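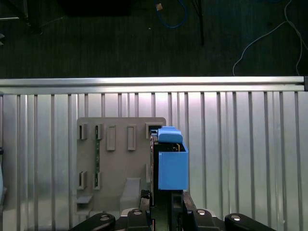
3.2 Wall linings and background noise

Room acoustics in small workshops are set mostly by the largest hard surfaces, and in the units studied at Midenden these were the side walls. Each unit had been fitted out by a different tenant, so the linings varied: painted block, plasterboard on battens, timber sheet and profiled metal. Metal lining of the last kind, with its regular corrugations, stands behind the mounting board in Figure 3, where the floor covering is a dark carpet. The pairing of a reflective wall with an absorbent floor matters for the results below. Carpet takes out a good share of the energy above 1000 Hz but does little at low frequencies, while a thin metal sheet with an air gap behind it can behave as a weak panel absorber at the low end and as a near-perfect reflector elsewhere.

Figure 3. Corrugated metal wall lining, with carpeted floor, in one of the units.

Reverberation time was measured in 12 units using the interrupted noise method. Source and microphone positions were kept at least one metre from any wall. Doors were closed and ventilation was switched off for the decay measurements, then switched on again for the background noise readings. Furniture and stored goods were left where the tenants had placed them. Clearing the rooms would have given tidier decay curves, but the aim was to record the conditions under which people work and hold conversations.

Of the 12 units, 7 had metal lining on at least one long wall. These units showed a consistent pattern. Decay in the 500 Hz and 1000 Hz bands was longer than the calculation predicted, and the curves often had two slopes, a steep early part followed by a slower tail. We attribute the tail to sound travelling back and forth between parallel side walls, where it seldom meets the floor and so loses little energy to the carpet. The standard formula assumes that sound is spread evenly through the room and cannot account for this. Where shelving broke up one of the two walls, the tail was shorter or could not be separated from the noise floor.

Corrugation depth had less effect than expected. A profile scatters sound well only when its depth is a fair fraction of the wavelength, and the shallow profiles used indoors are too small for this across most of the speech range. Some scattering was seen in the 4000 Hz band, but air absorption and the carpet already keep decay short at that frequency. The direction of the ribs made no difference that we could measure.

Background noise was recorded with the ventilation running, over one working morning in each unit. The highest maximum level was 79 dB, in the Brasero unit, during the use of a compressor in the adjoining bay. Levels between such events were steady and were governed by the supply grilles. Two of the units share a duct, and their noise spectra are close to identical below 250 Hz — a sign that the fan, and not any activity in the rooms, sets the level there.

Three treatments were then modelled for the Ocampo unit, which had the longest measured tail. The first added a suspended ceiling. The second placed absorbent panels over part of one long wall, covering 20 per cent of its area. The third spread the same panel area evenly over both long walls. The ceiling gave the largest drop in calculated reverberation time but left the two-slope decay in place. Both wall treatments removed most of the tail, and the difference between them was within the error of the model. On cost alone, treating one wall is the better choice, as it needs fewer fixings and leaves the other wall free for storage.

The model was built in Losuvix with the metal lining entered as a flat surface and given a scattering coefficient taken from the measured decays. Entering the full profile as geometry was tried and dropped. It raised the run time sharply and produced false echoes at high frequencies, where the many small faces were each treated as mirrors. The flat surface gave closer agreement with measurement in every octave band except 125 Hz. At 125 Hz the mismatch is probably due to vibration of the sheet itself, and this is taken up in Section 3.3.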